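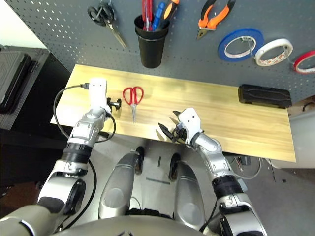

Red-handled scissors on the bench, black cutting tool to the right, the pegboard behind.

Ask people where the scissors are and you get a pause. Then a drawer opens. Then another drawer. Batteries, takeout menus, a tape measure that doesn't lock anymore. No scissors.

I've been thinking about this since April, when I started going around to see how people keep their cutting tools. Not the fancy stuff. Household scissors, pliers, wire cutters, the things you grab without looking. I figured it for a small story. It got bigger.

First stop, Plelldale, a repair shop on the ground floor of an old shoe warehouse. Niilo Kallio runs it. He fixes lamps mostly, some radios, a toaster if he likes you. Scissors out on the table, always, red handles. Everything else can go on the wall or in a case.

"Black tools disappear," he told me. "Put a black tool on a black case, you've lost it. Red I can find with my glasses off."

He buys red now. Red or orange. He had a very nice pair of German-style shears once, dark handles, beautiful, and they went out with the cardboard. He still talks about it.

Pegboard is the other thing. Everybody I visited either swears by it or has given up on it. The believers draw outlines in marker so you know what's missing. The others have the board up, nicely painted, and use the table in front of it for everything.

Nidia Puma is one of the others. She sews and does upholstery out of a garage in Somer, and her board is dark gray, her own choice, took two weekends to put up. "It's a wall," she says. "I thought I was buying a system. I bought a wall." Her fabric shears live in a bread box. Nobody in the family is allowed to open the bread box. Her son cut a cereal carton with them when he was nine and he's twenty-six and it still comes up at dinner.

This is the thing with scissors, one pair is never enough. Nidia's rule: paper scissors, fabric scissors, kitchen scissors, and a bad pair. The bad pair is for tape, zip ties, the hard plastic that headphones come in. The bad pair saves the others. I went home and bought a bad pair that same evening.

Wire is different. Don't cut wire with scissors, not even the bad ones. Hongjun Qin teaches a beginners' evening class in home wiring and says she can tell who has been doing it, there's a little half-moon bite in the blade near the pivot. Paper folds over into it instead of cutting. She passes a ruined pair around the room on the first night and people go quiet, a few of them look guilty.

What she wants in every house is one decent pair of cutters with jaws that close all the way. Hold them up to a window, she says, shut them. If you see light between the edges put them back on the rack. Takes five seconds. I tried this at the hardware store and rejected four pairs and got a look from the clerk.

Then care. Short section as there isn't much. Wipe the blades. A drop of oil at the screw, open and close a few times, wipe again. Tape gum comes off with rubbing alcohol, not with a knife, which I had been doing for years. Costel Dumitrescu, who sharpens at the Saltier market from a folding table, says half the scissors he gets aren't dull at all, they're loose. He turns the screw and hands them back. Some people are annoyed, they wanted sparks.

He sharpened 2,372 blades last year. He keeps a notebook. Kitchen knives are most of it, scissors next, then garden stuff, and one pair of sheep shears from a man who had walked a long way with them wrapped in a towel.

And a surface. I hadn't thought much about the surface before I began but you need one, a plain table, pale wood if possible so things show up on it. Light top, dark tools, red handles. You look down and there it all is. Niilo wipes his at closing and leaves the scissors where they are, blades pointed toward the front, handles back, He says he's never once been stuck. I'd do it the other way round myself.

My own drawer is better. I took out the batteries. The menus went too, two of the places had closed. The scissors have a hook by the back door now and so far they come back to it most nights, except when my husband wraps something.

Condori Magazine | Letters and corrections: write to the home desk | © Condori. All rights reserved. | Back to top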